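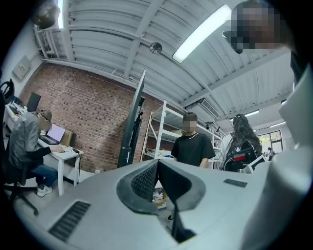
The handheld gripper, seen from underneath, in a shared workshop office.

Gripper rental: worth it for kitchen chores?
Nov 25, 2023
By Debora Pace

Troltent rents out a handheld gripper for $161 a month. You do your own chores with it, and the company says a robot arm will later copy them. I'd hold on to the money for now.

The brochure promises a dishwasher unloaded after 20 practice runs. Ask which dishwasher. Mine has a sticky lower rack, and the sales rep wouldn't say if that counted.

If you still want to try it:

Clear the counter first. The body is bulky, with vent grilles that I'd keep well away from flour and steam.

Start with plastic cups. Leave the stemware in the cabinet.

Stop after 9 minutes and rest your wrist.

Read the return terms. The arm is a separate lease with a 2-year minimum, and that's on the back page in small type.

Vittoria Longo in Witville wrote in to say hers folds dish towels fine. She didn't say how long it takes. I can fold a towel pretty fast.

Contact: Gistbridge Home Tips, Witville | Copyright 2023 | Back to top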